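So September went by and I never wrote the post I promised. Sorry. Typing this at the kitchen counter before work, so it'll be quick.

Some of you know I've been a listener on the Vurberg night line for a while now. Phone support, mostly people who can't sleep and can't stand their own heads at that hour. I finished my 60th shift on Friday. Sixty! Didn't think I'd get past five. The first one I sat in the car afterward with the engine off and cried over a call that had gone fine, by the way. Totally fine call. The man said thanks and hung up.

What I wanted to write about is the after part. You hang up at 2 am, write your notes, go home and then what. The training at Vurberg is good, I mean it, but it's nearly all about the call. How to ask the question straight out. How to stay quiet. We did one short session on looking after yourself and most of that was a handout with a candle on it. I lost mine.

My after routine, such as it is. Shoes off at the door. Toast. No phone. Then something for my hands, folding or sorting or cutting up old clothes for the quilt I keep saying I'm making. Nothing with words in it. I can't read after a shift, tried, same page over and over.

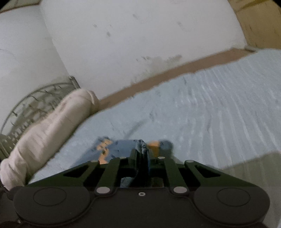 Blue denim, bunched up in the middle.

Anyway. Around shift 27 I hit a wall. Wasn't one bad call, more like they'd all started to sound the same and I could hear myself being polite. That scared me more than anything. You can be warm or you can be polite and callers know the diference in about a second. I told the shift lead, figured she'd take me off the schedule. She gave me two weeks and a phone number for Onyeka, which is the peer group for people who do this kind of work. Phone lines, hospital sitters, school folks.

I didn't call for nine days. Yes I know. I tell strangers every week that calling is a good idea.

Onyeka meets in the back room at the Tramier library, bad chairs, decent coffee. You don't have to talk. First night I said my name and that was it. Second night I talked so long I missed my bus. What helped was hearing other people say the dull stuff out loud. That they get bored. That they get mad at a caller and then feel like garbage for it. I'd been carrying that around like it was only mine.

I went back on the line after the two weeks. Slower. One shift a week now instead of two and I don't swap in for people anymore, which I felt guilty about and then didn't.
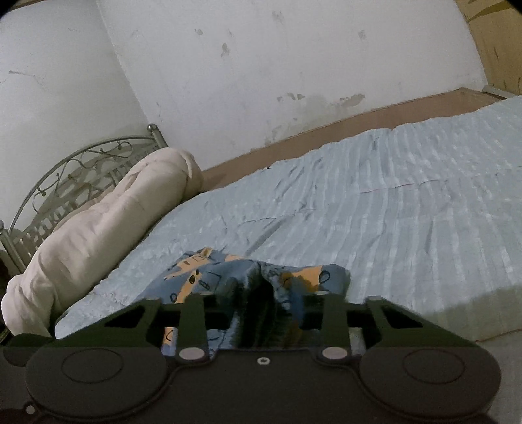

Galatus wrote in after my last post to ask wether the quiet ever gets easier, the part where a caller stops talking and you just wait, because three months in it still felt like falling down a well.

Kind of? It's still long. I used to count in my head, now I put my palm flat on the desk and feel the desk. If it goes really long I say "I'm still here" and leave it alone again. That's all I've got. Ask your shift lead to sit in with you, mine did and it helped a lot. And three months is early, go easy on yourself.

Other stuff. The line needs people for the late shift, it always does. Training starts up again soon and you don't need a background in anything. If you're thinking about it but you're in a rough patch yourself, wait a bit, it'll still be there. And if you're the one who needs to call somebody, please call. You don't need a good enough reason. People apologize to me all the time for not being bad enough and I wish they wouldn't.
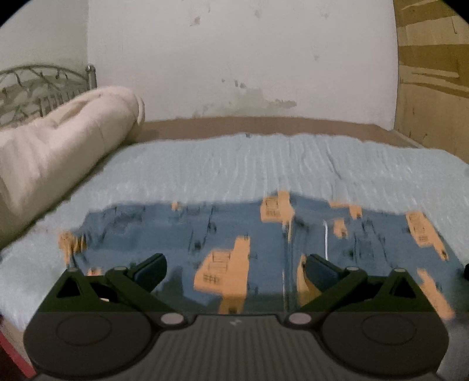 Blue patterned piece, spread out on the bed.

Ok I have to run, bus in ten. Comments are open, I'm slow but I read all of them. Next post will be about the notes we write after calls, a couple of you asked, and I have opinons.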